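Skidus 26 Height-Adjustable Work Table

Item 2972
Manufacturer: Dorkeck
Category: Tables and benches / Work tables / Manual adjustment

Overview
Specifications
Accessories
Assembly
Downloads

The Skidus 26 is a four-leg work table for packing, sorting, light assembly and general bench use. Height is set by hand at each leg with a spring pin and locked with a clamp screw. The table has no motor, control box or power connection.

The 26 replaces the Skidus 22. The leg profile and pin are unchanged. The top is thicker and the rail is now one piece, so rails from a 22 will not fit. Feet, casters and the lower shelf are the same part on both models.

Specifications

Top: particleboard core, melamine both sides, ABS edge band
Top colors: white, light gray
Frame: welded steel tube, powder coated
Leg adjustment: pin and clamp, equal steps
Feet: threaded levelers, rubber pad
Load rating: see load table in the data sheet
Duty: indoor, dry rooms only
Finish on cut edges: not sealed, see note 2

Note 1. The load rating applies to a load spread evenly over the top with all four levelers in contact with the floor. Loads placed at one corner, vises and clamped tools are treated as point loads and have a separate line in the table.

Note 2. If the top is drilled for a cable port or fixture, seal the hole with two coats of clear lacquer before use. Unsealed core swells on contact with water and is not covered by the warranty.

Joining tables

Two or more tables can be placed edge to edge. The edge band is square, with no radius on the long sides, and the tops meet with a narrow seam. For a fixed joint, order the Sopacua link plate set. One set joins two tables. The plates mount to the underside of the top and take the screws supplied – longer screws will break through the surface.

Set all legs to the same pin position first, then level the tables one at a time, then fit the plates. Do not use the plates to pull an uneven pair into line. Link plates cannot be combined with casters.

Accessories

Sopacua link plate set
Lower shelf, full depth
Lower shelf, half depth
Locking casters, set of four
Brallon edge tray, clips to the short side
Cable port with cover
Replacement levelers, set of four

The Brallon edge tray takes up part of the short side and has to be removed before tables are joined on that side. 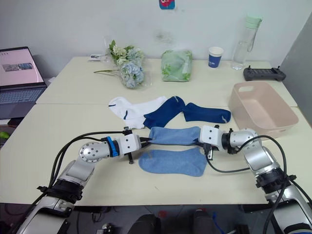 White tables placed together as one work surface.

Assembly and care

Shipped flat in two cartons. Assembly takes two people and a hex key, supplied. Tighten the rail bolts by hand, stand the table up, then tighten fully. Check the bolts again after the first month.

Clean with a damp cloth and mild soap. Acetone and abrasive pads will dull the surface. Dye from new fabric can mark a white top if left overnight; wipe it off the same day.

Parts and support

Spare parts for the Skidus 26 will be stocked through 2033. Quote the item number and top color when ordering. Technical questions: Gavin Aitken, bench products desk, closed Tuesday afternoons.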